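Home | Talks | Slides | Speaker notes | Contact

Notes for "The Grip That Let Go"
Keyvan Ranjbar, 2020-10-29

Start with the number. We logged 737 grasps in April and two of them were drops. Pause there, let people enjoy it, then say that both drops happened in the same hour, with the same finger. I love this fault!

Slide 2. What went wrong. A screw behind one finger pad had backed out a little. The motor still closed all the way, so the software was happy — the pad just wasn't pushing where we thought it was. Leire Miranda found it by wiggling the finger with her thumb. Give her full credit, she's in the second row.

Slide 3. Why the alarm stayed quiet. The Kondolen check only looks at finger position. It never asks how hard the pad is pressing. Go slow here, people always have questions (the Zarei group had a lot of them).

Slide 4. The fix. Thread lock on the screws, a wiggle test before every session, and a stop if the grip width changes by more than 6 mm after closing. Mention that the stop has already tripped on us twice, both times for good reason, and I was thrilled.

Last slide. Leave it up during questions.

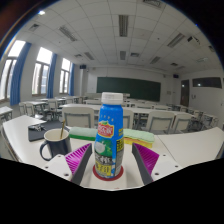 If someone asks about heavier objects, say we're trying them next with the Wakevska pads, and I can't wait. Spare screws are in my bag for anyone who wants to feel the difference.

Contact: Keyvan Ranjbar, Bultau | © Bultau | Back to top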